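Cable drag and a gripper that would not report closed

Ketsara Siriwan keeps the fault log for a two-arm tabletop cell at Stikcombe, where the arms sort small household objects on a floor mat. In March the right arm began stopping in the middle of reaches. The controller recorded a torque limit on the wrist joint each time. It took her team 20 working days to close the ticket, and she agreed to go through it with us.

The first stops looked random. "We had a torque trip on the wrist at low speed, with nothing in the fingers," Siriwan said. "The obvious candidate was the joint itself. We swapped the gearbox for a spare and the trips came back the same afternoon."

The cell runs two identical arms with parallel-jaw grippers, under a scheduler called Koko that was written in house. Koko logs joint torque, gripper width and a stop code for every reach. Siriwan pulled 531 reaches by the right arm from the week before the gearbox swap and sorted them by target position. Of those, 31 had ended in a trip.

"Sorted by time, they told us nothing. Sorted by wrist angle, they were all in one band," she said. "Past a certain rotation toward the middle of the mat, the torque climbed before the limit was hit. A bad gearbox would have shown it on the way back as well, and the return moves were clean."

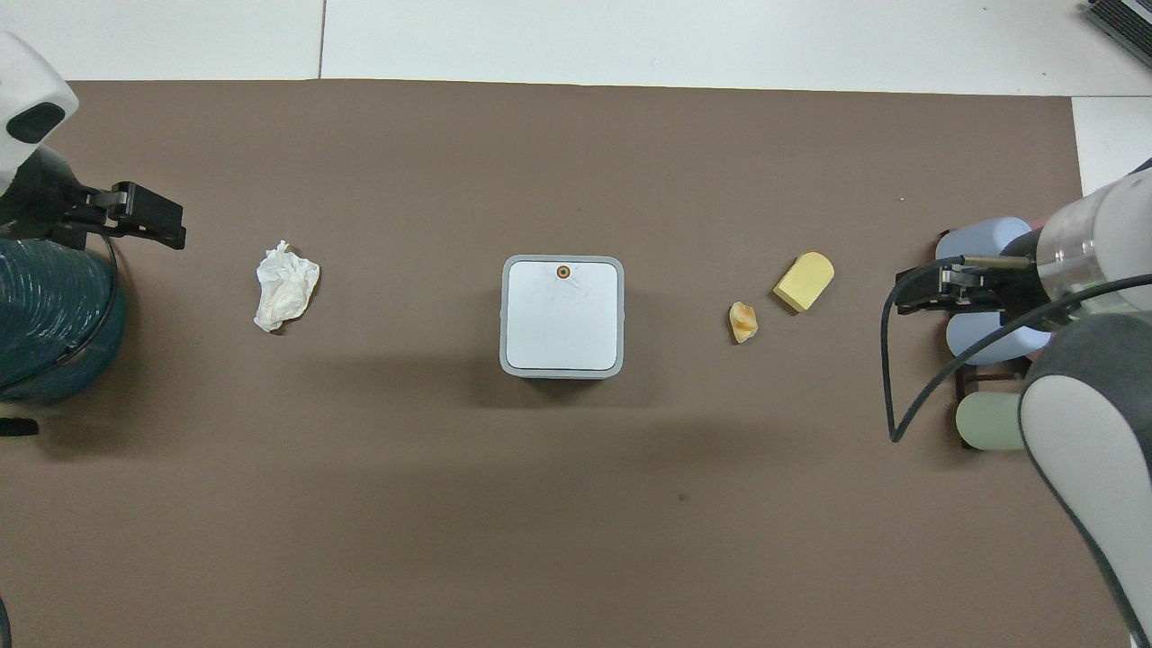 The load was coming from the gripper cables. They leave the back of the gripper in free loops, and the service length had been increased when the grippers were changed over the winter. The longer loop could swing under the wrist and catch on the bracket. From there the wrist was pulling against its own cable.

"Each cable by itself is light. When it catches, the arm sees a spring," Siriwan said. "The force estimate has no way to tell a spring from a person's hand, so it stops. I want it to stop. I was never going to fix this by raising the limit."

Raising the limit had been proposed. Brandão, the integrator that installed the cell, offered a parameter file with a higher wrist threshold as a temporary measure. Siriwan declined it. People reach onto the mat between runs to reset objects, and the threshold is part of the cell's risk assessment. Changing it would have meant repeating the contact tests on both arms.

A second fault was hidden by the first. In some of the trips the gripper had not reported closed, although the fingers had reached the commanded width. Koko treats a missing report as a failed grasp and sends the arm back for another try, which put the wrist through the bad band again. The cause was a connector at the gripper end with one pin backed partway out of the housing. Siriwan attributes that to the same pull on the cable.

"You get a retry, the retry catches the loop, and the log says torque. The connector doesn't appear anywhere in that line," she said. "We found it with a meter, moving the cable by hand with the drives off."

The repair was a shorter cable, a clamp on the last link for strain relief, and a new connector. Rotation past the bad band is now blocked in software until the clamp has been through a full inspection interval. Siriwan then ran 395 reaches with targets chosen to put the wrist as close to the block as the software allows. None tripped.

The left arm had the same long cable and had never faulted. Its usual targets kept the wrist out of the band. It was given the same clamp.

Siriwan has since changed two items on the weekly check. The cables are moved through full wrist travel by hand, with power removed, and the gripper connector is inspected for pin height. She has also asked for a separate stop code when a trip follows a retry. That request is still open.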